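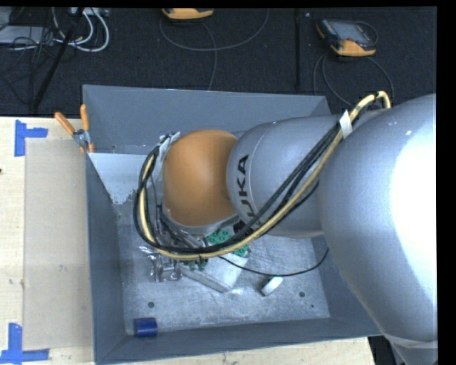 Re: [ditville-gardens] Compost delivery and the hose bib

Yoshinori Matsuda wrote:

> Two questions before September. Is the compost from Rosamberg still coming
> to the Ogura Street gate, or has it moved to the lower lot? My knees would
> prefer the upper gate. Also, the hose bib by plot 9 drips all night. I put
> a bucket under it and it was full by morning. Do we fix that ourselves or
> does the city?

Yoshinori,

Compost comes to the Ogura Street gate again. The truck can't make the turn into the lower lot with the new fence post where it is. I asked for 6 yards, same as last fall, and they quoted $965 delivered. That is more than we paid before, but the price includes spreading the pile along the fence so the gate can still open. Please don't take any until the tarp is down, or we will be picking gravel out of it until spring.

If you want compost and can't haul it, write back on the list with your plot number. There are 2 good wheelbarrows in the shed. The green one has a flat again.

On the hose bib: the city owns everything up to the meter and we own the rest, so plot 9 is ours. I took the handle off on my way home and the packing is shot. The valve is a Kallex, the older kind with the square stem, and the hardware store in Ditville doesn't carry the washer for it. I ordered a few. Until they get here, please shut the line at the box behind the shed when you leave. Quarter turn to the right. If the plots on that row have no water in the morning, the box is still shut, so open it before you write to me.

Other things while I'm at it:

Squash vines are across the main path again at the east end. Turn them back into your own bed.

Garlic order closes at the end of the month. Hardneck only this year, the softneck rotted for most of us.

Someone left a good pair of loppers on the bench. They are hanging inside the shed door now.

I'll post the delivery time once the driver calls. Last year he came at 7 a.m. and found the gate locked, so whoever is up early, please unlock it.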